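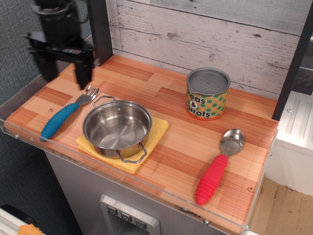
Prerkdale incident notes

Plain text summaries of 588 police and court reports on late-night assaults near bars, one file per report. Collected by Merike Jõgi and Wálter Correa.

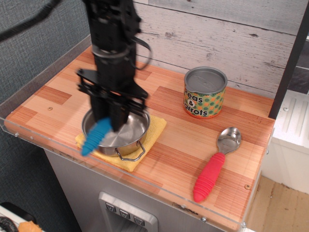
Each file has a short title, a month and a free-text body. Objects are tagged by plain appearance, so a thing like the grip over the small steel pot would go in as "handle, blue, ribbed" – no guess at use. 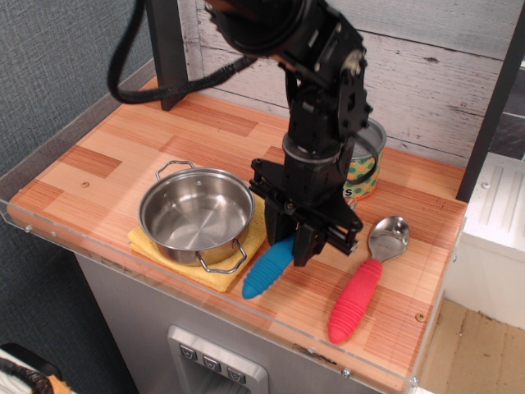

Victims' names are removed. Street names stay.

Splits: 200 files are held back for testing.
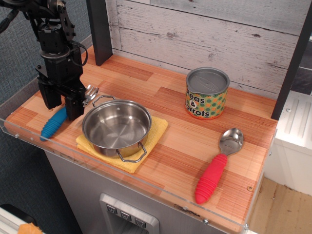
Known gaps: 5 files have no month. Send corrections to Joscha Schmieder.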